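읽는 시간 4분

작업 일지: 목재 표면 마감 시험, 2차 도포
2024년 11월 11일 월요일
작성: 마감재 시험실
열람: Sawsan Khasawneh, Nilton Villanueva

1. 목적

식수대 주변 공용 탁자에 적용할 무광 오일 마감의 재도포 간격을 정한다. 1차 시험에서는 Lekudel 오일을 단독으로 사용하였으며, 이번에는 Pradine 하도를 먼저 올린 시편과 비교한다. 발주처인 Rivadeneyra 측은 광택이 오르지 않을 것을 조건으로 제시하였다.

2. 시편 준비

집성 소나무 판재를 사용하였다. 연마는 입도 150에서 시작하지 않고 곧바로 180으로 들어갔는데, 납품된 판재의 대패면이 지난번보다 고왔기 때문이다. 하도 전 최종 연마는 240으로 마쳤다. 분진은 흡입기로 제거한 뒤 마른 천으로 한 번 더 닦았다.

A군은 Lekudel 오일 단독 2회, B군은 Pradine 하도 1회 후 Lekudel 오일 1회로 한다. C군은 무도장 대조군이며, 옹이가 많은 판재를 일부러 포함시켰다.

도포량은 시편당 50 g으로 고정하였다. 붓은 전부 새것으로 교체하였다. 지난 시험에서 쓰던 붓에 남은 수지가 B군 결과에 영향을 준 것으로 의심되나 확인된 바는 없다.

3. 경과

A군은 오전 도포분이 오후까지 손끝에 묻어났다. 실내 습도가 높았던 점을 감안하여야 한다. 여분의 오일은 도포 후 15분에 닦아냈으며, 판재 끝면은 흡수가 빨라 한 번 더 발랐다.

B군은 하도 건조 후 표면에 잔털이 일어섰다. 입도 300 사포로 가볍게 눌러 정리하였고, 이후 오일이 고르게 먹었다. 색 변화는 A군보다 적다. 심재 쪽의 누런 기운도 덜 올라왔다. Khasawneh 연구원은 하도 희석비를 조금 더 묽게 잡자는 의견을 냈으며, 차회에 반영한다.

옹이 부위는 두 군 모두 주변보다 광택이 높게 나타난다. 옹이의 수지분이 오일 흡수를 막는 것으로 판단되나, 셸락으로 선처리한 시편이 없어 비교는 불가하다. 셸락 건은 Villanueva 선임이 별도 시편으로 진행하기로 하였다.

4. 물얼룩 시험

증류수, 식초, 진하게 내린 커피의 세 가지 액을 사용한다. 각 시편에 방울로 떨어뜨린 뒤 덮개를 씌우고, 정해진 시간이 지나면 닦아내어 자국을 판정한다. 판정은 육안으로 하고, 창가 자연광과 작업등 아래에서 각각 한 번씩 본다. 두 조건의 판정이 다를 경우 나쁜 쪽을 기록한다.

커피 자국은 C군에서 뚜렷하게 남았다. A군은 테두리만 옅게 보였고 B군은 작업등 아래에서 식별되지 않았다. 식초는 아직 판정 전이다.

5. 보류 사항

- 시편 159번은 모서리 파손으로 판정에서 제외한다. 사진 대장에는 남겨 둔다.
- Brerero 왁스 500 ml 캔의 입고가 늦어져 D군 구성은 12월로 넘긴다.
- 오일이 묻은 천은 물을 채운 금속 통에 넣고 뚜껑을 닫는다. 퇴실자가 확인하고 서명한다.

무광의 밝은 목재 상판과 옆으로 누운 종이컵. 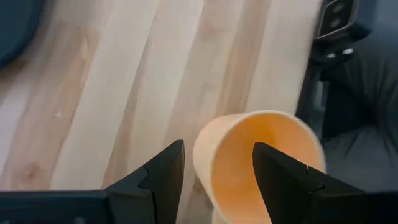 6. 차회 작업

식초 시편 판정을 마친 뒤 B군의 하도 희석비를 바꾸어 한 조를 추가한다. 연마 조건은 변경하지 않는다. 판정표 양식에는 광원 구분란을 넣고, 셸락 선처리 시편이 준비되면 옹이 부위를 같은 표에 기록한다.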